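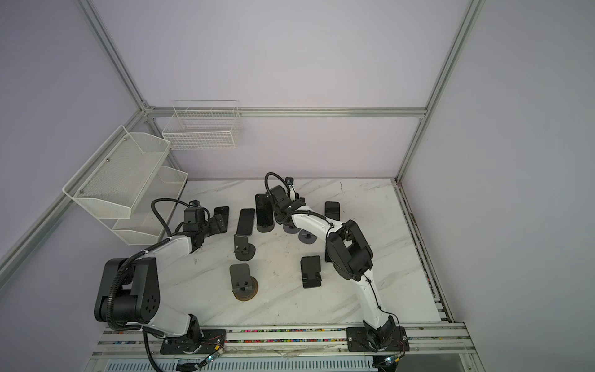
14 de noviembre. Notas rápidas que luego se me olvida todo.

Llevo semanas queriendo poner por escrito las normas de la celda de dos brazos y siempre acabo haciendo otra cosa. Pues venga, a lo bruto, sin ordenar mucho.

**Antes de arrancar.** Soportes primero, teléfonos después. Si los colocas a la vez acabas con la mano metida entre las dos pinzas buscando una base que se ha ido al fondo. Los brazos en reposo y con el par quitado, los dos, no solo el que tienes delante. Esto lo copié de la hoja de Irkard, que era larguísima y casi todo sobraba, pero ese punto no.

**Cables.** El bucle de la muñeca tiene que quedar holgado con el brazo estirado del todo. Del todo! No "casi". Yo lo compruebo a mano, girando la muñeca a los dos lados. Y las placas de abajo, las de los cablecitos rojos, no se tocan con corriente. Nunca. Ni para apartar un hilo.

**Colocación.** Aquí es donde discuto con medio mundo. La guía de Bolach pide marcar posiciones fijas para cada objeto y volver siempre a ellas. Para depurar, vale. Para recoger episodios no me gusta nada, el modelo se aprende la mesa de memoria y luego mueves un soporte dos dedos y se pierde. Prefiero repartir a ojo, cambiar cada tanda y apuntar qué se cambió. Apuntarlo, eso sí que es norma y es la que más se salta la gente (yo el primero, en mayo perdí una tarde entera por eso).

**Teléfonos.** Boca arriba, pantalla apagada, bloqueados y en modo avión. Una notificación en mitad de un episodio te cambia la imagen entera. También ojo con que apagada no quiere decir neutra.

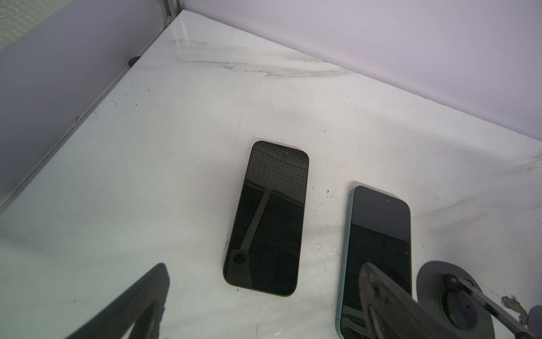 El cristal negro lo devuelve todo, la rejilla, el propio brazo. No hace falta evitarlo pero hay que saberlo cuando miras por qué falla un agarre. Mi regla: separación suficiente para que entre un dedo de la pinza sin rozar el de al lado, y nada de apretar contra la pantalla. Se baja, se para, se cierra por los cantos. Si el dedo toca cristal antes de tiempo el episodio se marca y no se borra, que los fallos tambien sirven.

**Limpieza.** Paño seco al acabar cada tanda. Las marcas grises del fondo ya no salen, las doy por perdidas. Las motas sueltas sí se quitan, que luego acaban debajo de un móvil y a ver quién explica el arañazo.

**Registro.** Ahora mismo 3922 episodios apuntados, el objetivo es 4000. De esos, 97 marcados con contacto raro. Un formato solo, el de Endier, aunque sea feo. Probé a mezclarlo con el de Lukáč y tuve que rehacer 557 lineas a mano. No lo hagais.

**Parada.** Quien opera tiene la seta al alcance de la mano. Sin levantarse, sin estirarse. Si hay que pensar dónde está, está mal puesta.

Me falta la parte de calibración, que va aparte, y decidir cada cuánto se revisan los tornillos de los dedos. Yo ahora lo hago cuando me acuerdo, o sea mal. Si alguien tiene un intervalo que le funcione que lo deje en los comentarios.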